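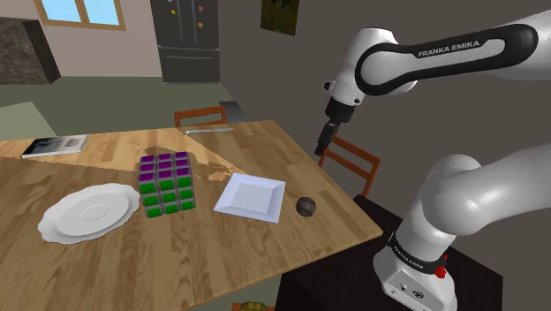

*Attachment 1: dining table render, chair on the right*

**Ticket 734: Wood textures go blurry after the scene has been open a while**
Opened 4/16/19 by Shafiq Nanayakkara
Status: fixed, leaving open for comments
Software: Praltasetti viewer, Nelletis texture pack

**What I reported**

Any scene with a lot of wood in it loads beautifully, then goes soft. Tabletops first, then chairs, then floors. No error message. Closing and reopening the scene brings the grain back for a few minutes and then it melts again. I love this texture pack, so I was pretty motivated to chase it!

**Tried first**

- Restarted the viewer. Same.
- Updated the graphics driver. Same, though menus feel snappier now, so I'm keeping it.
- Turned off shadows. Blur took longer to show up, which got me excited, but it still came.
- Reinstalled Nelletis from scratch. Same.
- Swapped to the old Putomlow pack. No blur at all, even after leaving it running through lunch.

So it had to be something in how the viewer handles the newer pack.

**Log check**

Abeysekara on the support side asked me to turn on verbose logging (Settings > Advanced > Write full log). What a great feature, I had no idea it was there. The log filled up with this line:

`texture cache full, dropping to level 7`

It showed up 34 times in one session, and each one lined up with something going soft on screen.

**Cause**

The cache limit was set to 100 MB. Putomlow textures are small enough to fit under that. The Nelletis ones are much bigger, so the viewer keeps throwing out the sharp copies and loading the tiny ones.

**Fix**

1. Close all scenes.
2. Open Settings > Memory.
3. Uncheck "Use saved limit" and set the texture cache to Automatic.
4. Delete the `cache` folder inside your profile (the viewer makes a new one).
5. Restart.

Don't skip step 4. I did the first time and got the old limit right back.

**Result**

I opened 17 scenes one after another and the grain stayed crisp in every one of them. You can zoom way in on a tabletop and it still looks fantastic. Huge thanks to Abeysekara for the logging tip!

**Still open**

The Automatic setting goes back to the saved limit if you import a profile from another computer. Happened to me twice. I'll add the log from that once I've trimmed it down.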